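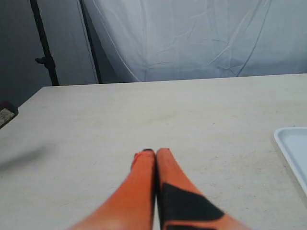

Shared worktables at Arkmont hall to be resurfaced in March

The large worktables in the ground floor room at Arkmont hall will be taken out of use in stages during March so that their tops can be cleaned, sanded and sealed. The room will stay open while the work is done, with fewer places than usual.

The hall has 21 tables in all. Five will go at a time, starting with those nearest the loading door, and each group is expected to be away for most of a week. Groups that book the room in the evening should check the plan posted by the sink before setting up, as the layout will change each time a set of tables leaves or comes back.

The work has been given to Okoth, a furniture repair shop that refinished the benches in the entry hall two years ago. The cost is $2,632, paid from the room's rental income. Hourly rates will not go up as a result.

The pale tops have held up fairly well, according to the notice sent to regular users last month. Most of the wear is light: gray smudges, scuffs and a dullness that ordinary cleaning no longer lifts. A few tables have deeper marks from craft knives, and two have swollen corners where water got under the edging. Those two will be repaired first and may be gone longer than the rest.

Okoth will sand the tops lightly by hand and put on a matte sealer close to the present color. A gloss finish was considered and dropped after people who use the room for drawing and sewing complained about glare from the ceiling lights. A darker color was also suggested, on the grounds that it would hide stains. Most users who answered the notice wanted to keep the tables light, as small parts, pins and thread are easier to find on them.

The tables were bought secondhand when the room opened and have been used since for model building, mending, seed sorting, school projects and the yearly mail-out. They have never been refinished. The legs and frames are sound and will be left alone, apart from new feet on the ones that rock.

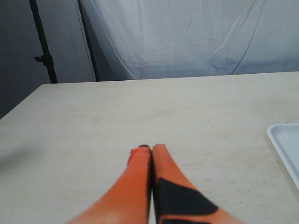 Large tops are the main reason the room is booked as often as it is. Quilters can lay out most of a full-size piece without folding it, and the map group can open its sheets flat. For that reason the hall decided against replacing the tables with smaller folding ones, which would have been easier to store and would have cost a little less.

While the work is going on, the maximum number of people in the room will be 60. Bookings already made for larger groups have been moved to the upstairs hall at the same rate. The upstairs hall has no sink, so painting and clay work cannot be done there. Anyone whose booking has been moved and who needs water should contact the front desk to pick another time.

Some house rules will change when the refinished tables come back. Cutting must be done on a mat, and the hall has bought a new supply of mats, which will be kept in the tall cupboard. Hot glue guns need to stand on a tray or a tile. Solvents, including nail polish remover, will no longer be allowed on the tables at all, since they soften the sealer. Tape is fine if it is peeled off the same day.

Users are also asked to wipe down the tops with a damp cloth at the end of each session and to dry them with a second one. Scouring pads and abrasive powders should stay at the sink. The spray cleaner now in the room will be swapped for plain dish soap, diluted, in marked bottles.

Trays, sponges and other shared supplies should go back on the shelves before the room is locked at 9 p.m. Anything left on a table that is due to be moved the next morning will be put in the lost property box by the front desk. Boxes of unfinished work can be stored on the back shelves if they have a name and a phone number on them. Space there is limited, and large items will have to go home.

Pirari, the repair and mending group that meets in the room, will hold its sessions as normal but with half the usual number of stations. People bringing in items for repair are asked to sign up ahead of time, as walk-ins may not be seen during March. The group will not take furniture or anything too heavy for one person to carry until all the tables are back.

The Ikley children's workshop will not run for the first two weeks of the month. Families who have already paid can use the fee for a later session or ask for it back at the front desk. The workshop's low tables are not part of the project. They were bought more recently and still have their original finish in good condition.

The sealer needs a full day to dry and several more to harden, so each group of tables will stay at the Okoth shop until it is ready for normal use. The hall asks that heavy items such as sewing machines be lifted onto the tables and set down, and that they not be slid across the top, for the first month after a table comes back.

If the work runs over, the last group of tables will be done in early April. An updated plan will be posted by the sink and at the front desk each time a group is returned. Questions about bookings can be left at the desk any day before 5 p.m.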